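Chapter 7
Chores as a Test of Automation

Learning goals
After reading this chapter, you should be able to explain why household tasks are harder to automate than many factory tasks, describe how a chore can be broken into steps, and judge a claim that a machine "can clean."

7.1 The Unfinished Work

Machines have washed clothes and dishes for generations. In each case the work was brought to the machine: the shirt goes into the drum, the plate goes into the rack, and the door is closed. What remains for people is the work that cannot be carried to a box. Floors, sinks, shelves and bathroom fixtures stay where they are, and someone must go to them.

Wiping a floor is a useful place to begin. The task takes little training, and most adults do it without thinking. Yet it calls for a steady hold on a soft object, even pressure against a hard surface, and a decision about when to stop. The cloth changes shape with every stroke. A cable or a power strip may lie on the floor nearby and must be left alone. A polished surface also reflects the lights overhead, and a vision system may confuse a bright reflection with a mark that needs cleaning.

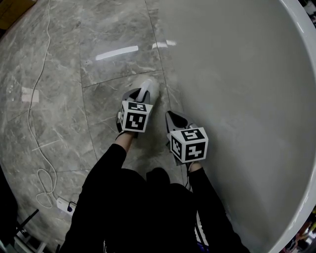
Figure 7.1 Wiping a marble floor with a cloth held in the left of two handheld grippers.

The person supplies the judgment in such work, and the gripper limits the hand. This is a fair way to ask what a simple pair of jaws can do. If a skilled adult cannot complete a chore through a gripper, a machine with the same gripper is unlikely to complete it alone. If the adult can, the open question moves from the tool to the control of the tool.

7.2 What Counts as Done

Reports on household machines often state that a task was "performed." Students should ask three things of any such report: where the task began, who prepared the room, and how the result was checked. Consider a trial in which a machine wipes the same tile 90 times under the same lights. A high score there says little about a second room, with another floor and other objects on it.

The chapters on factory work described the Gondard line, where parts arrive at one station in one position. A room under ordinary use offers no such order. Boxes stand against a wall, people sit or walk through, and fixtures may be set down before they are installed. Reaching the work is itself part of the chore — a point that early planning studies tended to pass over.

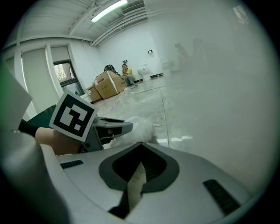
Emese Deák

The author of this chapter taught building maintenance at the Csonka training center before turning to the study of service machines. Her view, which the exercises invite you to dispute, is that machines can now do many parts of a chore and very few whole ones. Folding a cloth, moving it to the floor, wiping, rinsing and putting it away are five separate problems. Success at one does not carry over to the next.

Key terms: gripper, soft object, task boundary, unprepared room

Section 7.3 takes up the task boundary in detail, using the floor-care trials at Lurneseo.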